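The dish room after the machine

Wodgate put a conveyor dishwasher into its staff kitchen in May. It handles 1,033 pieces a shift. The supplier's case rested on labor hours, and the hours did fall: two posts became one.

What remains by hand is the odd lot, plates and knives rinsed singly at a sink. Raed Chidiac, who kept the post, now spends most of his shift on sorting and faults.
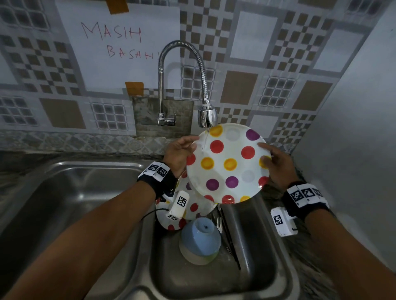

What the count leaves out

Output per hour measures the machine. Fault clearing should be logged as skilled work and paid at that grade.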